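Hallorov Community Music Festival
Progress Report to the Bekberg Arts Fund
Ticket Access and Fair Pricing Grant, Second Reporting Period

Purpose of this report

This report describes work completed under the Ticket Access and Fair Pricing Grant since the first reporting period. It covers the new pricing structure, box office changes, neighborhood outreach, the complaints process and spending to date. Matters on which the Fund's guidance is requested are listed near the end.

Background

The festival applied for support after residents of the Nullar district told us that single-day admission had risen beyond what many households could pay. The festival grounds border the district, and its residents live with the road closures and the noise for the full run of the event. Attendance from those same streets had fallen in each of the previous seasons for which we hold zip code data. The grant agreement asked us to test a reduced-price ticket, to make it available without proof of income, and to report on how it was used.

Pricing structure

The festival offered one general admission price and one community price of $7 for the same ticket. Both gave entry to all four stages. The community ticket carried no marking that set it apart at the gate, and gate staff had no means of telling the two apart when scanning. This followed a recommendation in the first report, after residents said they would not use a ticket that identified them as having paid less.

A total of 783 community tickets were sold. Online sales made up the larger share in the opening days. Walk-up sales overtook them once the Ogundipe Street box office began evening hours.
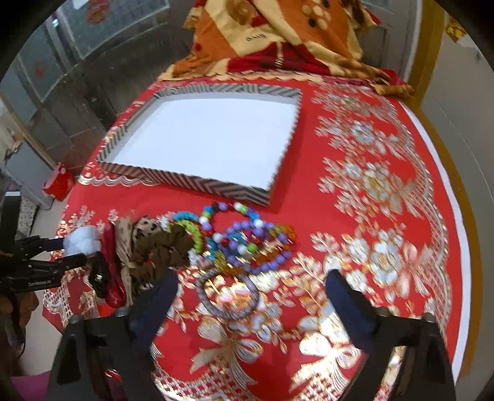
By the Festival Programs Office
Submitted 19 September 2026

Box office and sales points

The Ogundipe Street box office was opened under the grant and staffed by festival employees. It accepted cash, which the online system does not. Evening hours were added after early visitors reported that they could not come during the working day. The cost of the additional hours was met from the staffing line and did not require a budget change.

A second sales point was planned for the Nullar branch library. The agreement with the library was signed later than scheduled, and sales there began with only four days remaining before the festival. Figures from this location are therefore too small to compare with the others. We propose to repeat the arrangement next season with a full sales period.

Outreach

Printed notices in three languages were delivered to apartment buildings and small businesses in the district. Staff attended tenant meetings and spoke with congregations and parent groups. The question raised most often concerned children's admission, which the printed notice did not explain clearly. A corrected notice was issued, and the website was changed to match.

Complaints and inquiries

The festival received 40 written inquiries about the community price. Most asked who was eligible. A smaller number objected to the absence of an income check and expressed concern that the price would be used by people able to pay in full. Each inquiry received a written reply stating the terms of the program. The festival has no evidence of bulk purchase or resale. The limit on tickets per order remained in place throughout.

Two performers' representatives asked whether the reduced price would affect artist fees. It did not. Fees were set by contract before ticket sales opened, and the difference in revenue was covered by the grant as approved.

Spending

Spending on ticket subsidy, staffing and printing is within the approved amounts. The translation line is underspent, as one translation was supplied by a partner organization without charge. The evaluation line has not yet been drawn on. Full accounts are provided in the attached financial statement.

Matters for the Fund's guidance

The festival requests permission to move the unspent translation funds to the evaluation line, where they would pay for telephone interviews with ticket buyers who did not give an email address.

We also ask the Fund to confirm whether the community price may be offered for the winter concert series. The series takes place indoors with limited seating, and the current agreement refers only to the outdoor festival.

Next steps

The buyer survey will be sent before the end of September. Interviews will follow if the transfer is approved. Zip code data from all sales points is being checked for duplicate entries and will be included in the final report, together with the survey results and a recommended price for next season.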